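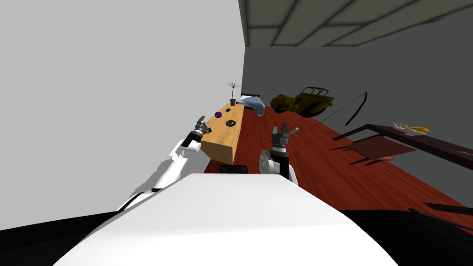
Let new parents eat when they're hungry

My sister-in-law came home from the hospital in Farnutar with a new baby, a sore back and a sheet of paper telling her what a nursing mother ought to eat. It had 69 items on it, sorted into two columns, and she stuck it to the fridge and cried. I don't think whoever wrote that sheet meant any harm. I'm sure they were thinking of iron and calcium and all the good things a body needs after doing something so enormous. But I've been thinking about it ever since, and I've come around to the view that we are giving new parents far too much advice about food and not nearly enough food.

When I had my first, back when we lived in Dutley, the women on our street simply turned up. One brought a pot of lentil soup that lasted us two days. Another left a loaf of banana bread on the step and didn't even ring the bell, bless her, because she knew what it costs to get a baby down at three in the afternoon. I couldn't have told you how much folic acid was in any of it. I ate it standing up, usually with one hand, and I felt looked after.

Of course there are things a mother should know, and some women have real medical reasons to watch what they eat. That's a talk to have with a doctor or midwife who knows them, and it's a talk worth having. What bothers me is everything else that comes piling in on top - the magazine pieces about which vegetable makes for a cheerful baby, the cousin who swears off onions on your behalf, the app that buzzes at dinner time to ask whether you've had your leafy greens. A tired person reads all that and hears that if the baby is crying, it must have been the toast.

Babies cry. Mine cried through the whole of one September, and I had been eating beautifully.

Over in Morais, a church hall has started a supper list for families with newborns. You put your name down, you say whether you eat meat, and a hot meal comes to your door. They fed 65 families last year out of one kitchen with two ovens. I would love to see every clinic hand out a number like theirs along with the leaflets, or even ahead of them.

And if you know somebody with a new baby, please don't send her an article (not even this one!). Make a casserole, a big one, and put it in a dish you don't need back.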